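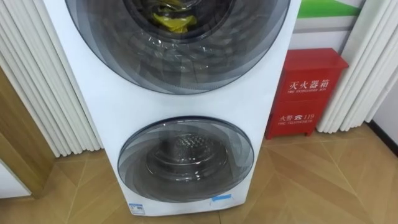
*Fig. 1. Stacked twin-drum unit, upper door with a yellow item inside.*

# Unit 6: Property in Police Care

Handout, revised 9/10/24. Read before the seminar. The Melham worksheet is separate.

## 6.1 Scope

This unit covers what happens to objects between the point at which an officer takes hold of them and the point at which they are returned, destroyed or passed to a court. It does not cover the power to seize, which was dealt with in Unit 4, or digital material, which is in Unit 9.

Three terms are used throughout:

- **Exhibit**: an object that a party intends to rely on in proceedings.
- **Retained property**: an object held under a lawful power, whether or not it becomes an exhibit.
- **Found property**: an object handed in by a member of the public, with no known link to an offence.

The same object can move from one class to another. A coat handed in at a front counter is found property. If it is later matched to a robbery report, it becomes retained property, and the earlier record must be carried over in full. Opening a fresh record at that stage is a common fault and leaves the first period of custody without an account.

## 6.2 The continuity record

The record should allow a reader who was not present to say where the object was at any time and who was answerable for it. At minimum each entry states:

1. the reference of the object;
2. the date and time of the movement;
3. the place it left and the place it reached;
4. the person giving it up and the person receiving it;
5. the seal number before and after, if the seal was broken.

Entries are made at the time of the movement. A late entry is allowed but must be marked as late, with the time of writing shown as well as the time of the event. Corrections are struck through once and initialled. The original wording must stay legible.

A gap in the record does not by itself make an exhibit inadmissible. In most cases it goes to weight. The court will look at the length of the gap, the kind of object and whether tampering or mix-up is a real possibility. A kitchen knife with a distinctive broken handle can survive a gap that would be serious for a bag of powder.

## 6.3 Clothing and other fabric

Each garment is packed on its own, in paper, and sealed. Plastic holds moisture and encourages mould. Damp items are dried in a controlled cabinet before long-term storage, and the drying period is entered as a movement like any other. Items from a suspect and a complainant are never handled in the same room by the same person on the same day unless the reason is recorded.

Folding should keep stained areas apart. A clean sheet of paper is laid between surfaces, and that sheet is kept with the garment afterwards.

## 6.4 Worked case: the Melham store

The Melham store held 900 items when its records were moved to the Skilau register in August. The audit sample was 304 items. The results were:

| Finding | Items |
|---|---|
| Record complete | 194 |
| Seal number missing | 60 |
| Shelf location wrong | 50 |

No item was placed in more than one row. Where an item had both faults, it was counted under the missing seal number, so the figure for wrong location is a minimum.

Points for discussion:

- Nearly all the missing seal numbers came from one type of transfer, from the front counter to the store. The paper form in use had no box for the seal.
- The Skilau register accepts an entry with the seal field blank. Flurero, a comparable system, refuses it. Consider whether refusal is safer, or whether it leads staff to type in a false value.
- Wrong locations matter less for continuity than for disclosure. An item that cannot be found cannot be shown to the defence.

## 6.5 Return and disposal

Property should be kept no longer than is necessary. If a photograph or copy would be enough for the proceedings, the original should normally go back. Where two people claim the same object, the force should not choose between them; the matter goes to the court.

Destruction needs written authority from someone other than the person who carries it out.

## Reading

Jitpraphai course pack, section 3 (continuity) and section 5 (disputed ownership). Section 4 is optional. Bring the completed Melham worksheet to the seminar.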